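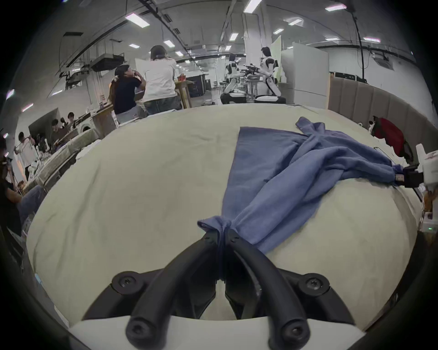
Laundry is the chore everyone wants to give away first, and folding is the part of laundry that machines are worst at. A washing machine has had it easy all these years. Somebody hands it a door, a drum and a button, and it never has to know what a sleeve is. Folding asks for a good deal more. Take a blue long-sleeved knit top spread on a cream tablecloth, with one gripper pinching a bunched corner and a second one holding the cuff: two machines' worth of fingers on one piece of clothing, and the sleeve still wanders across the middle as it pleases. If you have a two-arm setup and an evening to lose, the steps below will get you to a folded sweater. It will not be a fast sweater.

What you need

Two grippers with soft or rubbery fingers. Hard metal tips snag on knits, as I learned from a cardigan I was fond of.
A table you can reach from both sides.
A tablecloth, pulled tight and clipped underneath. Bare tabletops let the garment skate around.
One long-sleeved top, plain, medium weight. Save the silk for next year. Save the fitted sheet for your grandchildren.

Step 1. Lay it out by hand

Yes, by hand. Going from a heap in a basket to a flat shirt is a separate problem, and a harder one. Smooth the body, put both sleeves out to the sides, and face the front down.

The folks selling the Skasier folding cabinet leave this step out of their video. Jui-lin Au brought one to our shop in November and we fed it T-shirts. You clip each shirt to the front yourself, collar up, and by the time it was clipped I could have folded it and had a sandwich.

Step 2. Pick your grab points

Choose a cuff and the bottom corner on the opposite side. Go for places where two layers meet, such as a hem or a seam. In the middle of the fabric the fingers will either close on nothing or take a fistful of tablecloth.

Come down until the tips just press into the cloth, then close. Lift an inch and stop. Look at it. If the cloth came up too, open, back off and start over a little higher.

Step 3. Fold the sleeves

Hold the bottom corner still and move the cuff across the body in a low arc. Low matters. Lift the cuff high and the sleeve twists on the way over, then lands like a dropped rope. Drag it flat and the whole top comes along for the ride.

Set the cuff down just past the center, open the fingers wide, and go straight up. Most of my ruined folds were fine until the gripper left and took the sleeve with it.

Swap sides and repeat.

Step 4. Fold the body

Both grippers take the bottom hem, one at each corner. Raise them together and bring the hem to the shoulders. If one arm runs ahead of the other you get a diagonal, and a diagonal never gets better. Go back to Step 1.

Step 5. Press and check

Close the fingers and pat the top down with the sides of them. A wrinkle you could hide under a coffee mug is a pass in my shop. Your mother may have other standards.

So, can they do it yet?

Sort of. I ran the same top through 100 folds with a person driving the grippers and got 10 I would have put in a drawer without touching up. Left to the Wenex planner on its own, we got 3. The planner was very sure of itself all the way through.

Towels go much better, being rectangles with no opinions. Socks are fine once somebody finds the other one. Button shirts I would leave alone, and anything with a hood will cost you an afternoon. Next on my list is turning a sleeve right side out, and I have set aside the same cardigan for it.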